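Bindport Community Help > Home and Kitchen

Dark marble benchtop has gone dull, can I fix it myself?
Asked 26 June 2019

We moved in last October and the marble bench has lost its shine near the sink. I've been wiping it with vinegar spray (oops?). A bloke quoted me $455 to repolish it and I'd love to avoid that. It's a dark grey-brown colour if that matters.

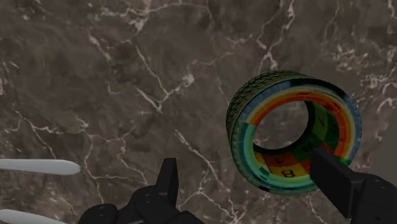
I've got a tub of Emadura paste in the cupboard but I'm scared of making it worse.

2 answers

Stop the vinegar! It etches marble. I did mine by hand with wet pads, finishing on 3000 grit — took me about 11 evenings, but I'm slow. Try a hidden corner first.

Pay the man. I mucked mine up and it cost heaps more.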